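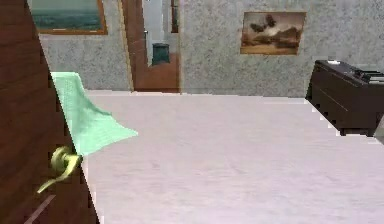 About Mockus

Mockus sets up and services mobile robot cells for hotels and care homes. The workshop is in Bostton, with a parts store in Graramport.

Each job starts in simulation. Room layouts are modeled with doors, handles and furniture, and the robot's route is run 48 times before any hardware is moved. Door swing and lever height are checked first.

On site, setup takes five days. Grippers are inspected every 600 hours and joint belts are replaced at roughly 510 hours on the older Prullau base. Fault logs are kept for each machine.

Service requests go to Walid Shboul, who runs the repair bench. Please have the serial number ready.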